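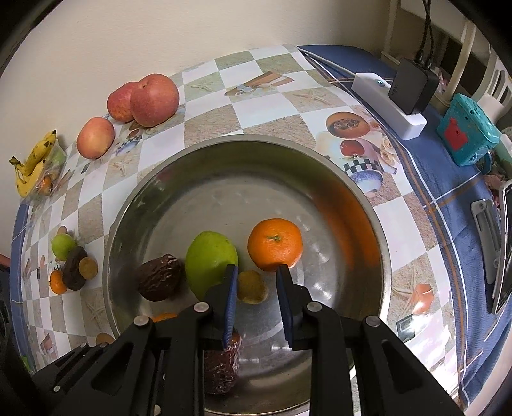
Fruit Table Inspection Checklist
Dilcombe site, shared kitchen
Form 41, completed Oct 13, 2025

1. Bowl
Stainless steel, large, round. No dents or rust found at the rim.
Result: pass
Comment: Wash and dry before each refill. Do not stack fruit above the rim.

2. Fresh fruit in bowl
Mandarin, stem on. Pear, green, lying on its side.
Result: pass
Comment: Pear still firm. Recheck Thursday.

3. Dried fruit in bowl
Dates, wrinkled, and a yellowish slice, type not confirmed.
Result: action needed
Comment: Dried fruit is to be held in a separate lidded container. Contact with fresh fruit raises moisture. Slice to be identified against the sulfite list or discarded.

4. Fruit outside bowl
Apples, bananas, a small mandarin, a date and other small items directly on the cloth.
Result: action needed
Comment: Move to tray. Bananas are speckled, use first and keep apart from the apples.

5. Bagged fruit
Clear plastic bag, small fruits.
Result: action needed
Comment: No date label noted. Label or remove.

6. Tablecloth
Checkered, printed with shells, starfish and food.
Result: pass with comment
Comment: Busy print makes spills and small pieces hard to spot. Plain cloth requested from Skindley in January, not received. Wipe down by hand until replaced.

7. Floor under table
Result: pass
Comment: None.

Open items: 3, 4, 5. Cloth request carried over.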